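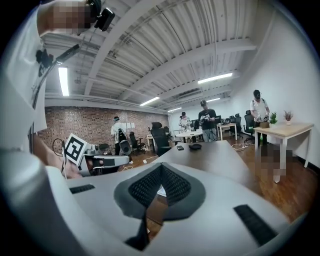
White T-shirt and plenty of gear.

G'day, and thanks for having a poke around! I'm Ritu, and I run Gallora, a small language school in Birton that teaches Spanish to grown-ups. Mostly people with jobs, kids, a dog and a half-finished phone app that's been telling them they're on a streak.

I didn't set out to own a school. I was a payroll officer with a mad crush on Spanish cinema, and I signed up for evening classes with Montserrat Esteban, who was teaching out of the back of a framing shop on Salcedo Street. There were 17 of us on fold-out chairs and one heater. When the framing shop closed, Montserrat reckoned she'd pack it in, and I (slightly giddy after a good tax return) said I'd find us a room and do the books if she kept doing the teaching. We shook on it in the car park. She still teaches the advanced group and she still won't let me near the whiteboard.

We've got a proper team these days. Remedios Bermúdez looks after beginners and has the patience of a saint, particularly on the night we do ser and estar. Covadonga Casado came to us from Asturias by way of a long stint in hospitality, so her conversation classes wander off into cider, blue cheese and how to complain politely in a restaurant. Ignacio Sarmiento does our one-on-ones and the exam prep. He's the one to ask if you need a certificate for a visa or a uni application, and he'll tell you straight whether you're ready.

Classes run in terms, with a break in June when half of us nick off somewhere warmer. Evening groups kick off at 6.30 pm so you've got time to grab a bite, and there's a morning group for shift workers and retirees that has turned into a bit of a social club. They do a potluck at the end of each term and I'm told the tortilla rivalry is getting ugly.
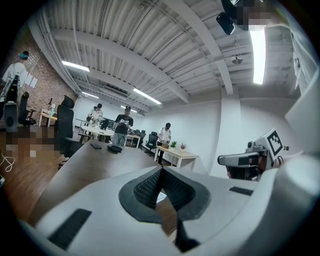
We keep the groups small enough that everyone gets a decent go at talking. You'll make mistakes out loud from the first night, and so will the person beside you, and after a fortnight you'll have stopped caring. We don't set much homework. There's a reading list if you want one, and our lending library is up to 2,000 books, comics and DVDs now (yes, DVDs, I've got a player you can borrow as well). Please bring back the Mafalda collections, whoever you are!

If you've done some Spanish before and have no idea what level you're at, come in for a chat with Remedios or Ignacio. It's free, it takes as long as a cuppa, and there's no written test. We'd sooner put you in the right group than have you sit there bored or in a panic. You can swap groups in the first 2 weeks at no charge.

Parking's out the back off the laneway, and the 31 bus stops just near the bakery. Come up the stairs and give the door a good shove, it sticks in humid weather. Send me an email if you've got questions. I answer them all myself, usually over brekkie.

Hasta pronto,
Ritu Singhal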